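Findura - Comunidade de casa e bricolage
Início > Móveis > Limpeza e reparação

Fita adesiva cinzenta colada num tampo branco, como tirar sem estragar?

Publicado por mesa_ao_canto em 23/04/2026
156 visualizações

Boa tarde. Tenho uma mesa de trabalho com tampo branco que comprei em segunda mão, modelo Skuleo. O dono anterior deixou um retângulo grande de fita americana cinzenta em cima, feito com várias tiras ao lado umas das outras, um pouco sobrepostas. Perguntei-lhe se havia algum buraco por baixo e disse que não se lembrava. 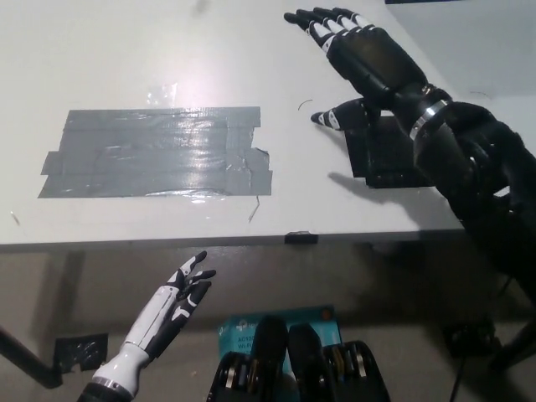 O tampo com a fita, vista de cima.

Num dos cantos a fita já está rasgada e a levantar. Puxei um pouco por aí e parei, com medo de arrancar o acabamento branco. Tenho ainda um quadrado preto colado ao tampo, mas esse é para ficar, faz-me falta onde está. Também há uma mancha cinzenta mais para cima que não sei se é cola antiga ou sujidade.

O que já tentei: água morna com detergente da loiça, sem resultado nenhum. Em casa tenho álcool, vinagre e um secador de cabelo. Não queria comprar produtos caros, a mesa custou pouco. Preciso dela pronta até julho.

2 pessoas têm a mesma dúvida

estopa_e_verniz
Membro desde há 3 anos

O secador chega. Faz assim:

Liga no médio e aponta para o canto que já está solto, a um palmo de distância, durante meio minuto. Depois puxa a fita devagar, quase deitada sobre a mesa. Se puxares para cima a direito é mais fácil trazer o acabamento atrás. Quando começar a prender, para e aquece outra vez.

Vai uma tira de cada vez. Como estão sobrepostas, começa pela que ficou por cima, senão levantas tudo ao mesmo tempo e perdes o controlo.

Não uses espátula de metal. Um cartão de plástico velho serve bem.

Vai ficar cola no tampo, é normal nesta fita. Para isso, óleo alimentar num pano, deixar atuar dez minutos, esfregar em círculos e lavar com detergente. Repetir se for preciso. O álcool só no fim, para tirar a gordura, e experimenta antes num sítio escondido - por baixo da aba da frente, por exemplo. Há tampos pintados que ficam baços com álcool.

Perto do quadrado preto não deixes escorrer óleo, que a cola dele também cede.

Quanto à mancha, experimenta primeiro uma borracha branca de escola. Se sair, era sujidade de superfície. Se não sair, trata-a como a cola.

34 pessoas acharam útil

rodape77

acetona e está feito. tirei assim fita de um azulejo em 2 minutos

1 pessoa achou útil

 estopa_e_verniz comentou:
 Em azulejo sim. Num tampo pintado ou plastificado não, a acetona pode amolecer o acabamento e depois não há volta a dar.

 rodape77 comentou:
 ok, no azulejo funcionou

Carnegie_oficina
Membro desde há 6 anos

Concordo com o secador. Só acrescento uma coisa: antes de tirar tudo, passa a mão por cima da fita e carrega com os dedos. Se sentires uma depressão ou uma zona mole, é possível que a fita esteja a tapar um dano. Já apanhei uma mesa em que por baixo estava o aglomerado inchado, e aí mais valia ter deixado ficar até ter massa de reparação em casa.

Se houver dano pequeno, massa branca para madeira, lixa 400 com pouca pressão e um esmalte branco por cima. A cor nunca fica igual, mas numa mesa de trabalho passa. Se for uma zona grande, cobre com uma base de corte.

12 pessoas acharam útil

 mesa_ao_canto comentou:
 Obrigado aos dois. Carreguei com os dedos e parece-me tudo firme. Vou começar pelo canto solto com o secador e depois digo como ficou a parte da cola.

Perguntas relacionadas
Cola de autocolante em porta de frigorífico
Tampo branco amarelado junto à janela, tem solução?
Estante Skirari com prateleira empenada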